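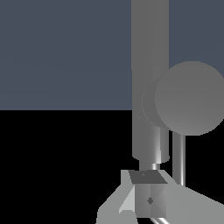
Kanyarat Klinhom was on television for six seasons before she ever went to a town meeting. She played the older sister in Zacharias, the hospital drama, and people in Fukthorpe still call out her character's name when she walks to the store. She waves back. She says it is easier than explaining that the show ended.

Last December she ran for the open seat on the town council and won it by 109 votes. It was her first campaign. She had no party behind her and spent most of her money on postage.

"I figured half of them would vote for the nurse," she says. "I'm fine with that. The nurse was a sensible person."

Klinhom is 54 and talks quickly. We met in the back of Danix, the coffee shop on the main street, where she holds office hours because the council gives its members no office. During our interview people stopped at the table to ask about a stop sign, a late tax notice and whether a certain actor was as tall as he looked. She wrote the first two down.

Her path into politics started with a statement she didn't make. Two summers ago, when residents marched over the plan to sell the Plurwood theater, the organizers put her name on the flyer. She hadn't agreed to it. She was out of state on a shoot, and when she didn't appear, the comments online were rough. Some called her a coward. Others said she had been paid off by the buyer.
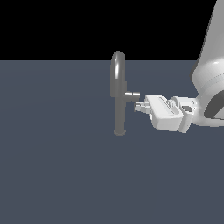
She thought about posting a reply and wrote several drafts. Her agent wanted her to say nothing. In the end she flew home, went to the next council meeting and read the entire sale agreement at the public table, which took most of the evening. Then she asked to speak.

Brayan Chambi organized that march and wrote the flyer. He is still a little embarrassed about it. "I should have called her," he says. "We were in a hurry and she was the only famous person we had."

The two of them did not speak for months. The sale went ahead anyway, with a condition that the stage stay open to school groups, and both of them take some credit for that clause. When Klinhom decided to run, Chambi knocked on doors for her. They now disagree on parking, the library budget and how long a speech should be.
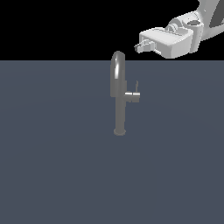
Fame on the ballot

Her opponents said during the race that a known face had an unfair head start. Klinhom agrees with them. She kept stills from the show off her yard signs and turned down an offer from a former castmate to come and sing. She did do one local radio interview about her acting years, and regrets it, mainly because the host played the theme song twice.

The harder part came after the vote. A council member in Fukthorpe gets a small stipend and a stack of reading every other week. Klinhom had taken a recurring part in a cable series and had to miss three meetings in the spring. One resident stood up and read her absences into the record, with dates.

"He was right to do it," she says. "I'd have clapped if I'd been there."

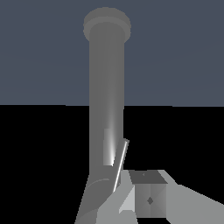
A gray cylinder with a wider rim at the top.

She has since asked the producers to schedule her scenes around the council calendar, and has passed on a second job that would have kept her away through the fall. Her agent is no longer her agent. Chambi, meanwhile, is thinking about running for the other seat, and has asked her for advice about postage.

She won't say whether she would endorse him. "He'd have to ask first," she says - and then she gets up, because the woman with the tax notice has come back with the envelope.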